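Gripper talk, Brudport meetup, 03/03/2019
Speaker notes (Naomi)

Say hi, thank Samuele for lending me the laptop. Ask who in the room has tried to get a robot to fold laundry. If any hands go up, say sorry and move on!

Start with why I swapped grippers in the first place. We'd been running the Villarar fingers for months, the long soft ones, and I liked them a lot (still do, for cups and boxes and anything with a side you can squeeze). Then Manuela wanted us to do clothes, and on cloth they just slid. You'd close on a hem, lift, and come up with nothing. So I got a pair of the Prirkik ones, stiffer and more angular, and set myself a plain test: same arms, same controller, same pile of garments, 10 tries per garment per gripper.

SLIDE: the numbers. Don't read them all out. The one to point at is the edge pick on thin cotton. Villarar got 3 out of 10, Prirkik got 7. Thick stuff like towels was pretty much a tie, and I'd love to hear from anybody who's seen different.

Mention cost here, people always ask. The Prirkik pair was 990 and I also broke a finger in week one by driving it into the table. Totally my fault, I had the height offset wrong. Pause for Gualtiero to heckle.

Then the camera bit, keep it short. One fixed camera over the table, no wrist cameras for this round. I ended up with 4000 clips and I have watched way too many of them.

SLIDE: the test bench.
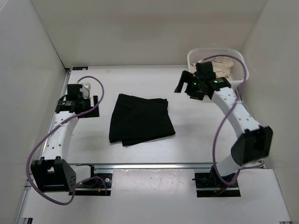
Cable routing ate more of my time than finger shape did, and I wish I'd sorted it before I ran a single trial. When a cable's too short it tugs on the wrist right when you're trying to be gentle with a sleeve, and too long means it drags through the laundry. What I settled on is those big purple loops, up off each gripper and over, then back down along the white link to the base. It looks goofy but I've stopped thinking about it! Dark cloth is the other thing to bring up, like the folded black piece in the middle of the table, where even on a white top the creases come out really faint and I have trouble picking a grasp point from the video myself.

Next up is a shootout with the Shi controller in April. Natalina has the sign-up sheet if you want to bring your own fingers. Questions, then pizza.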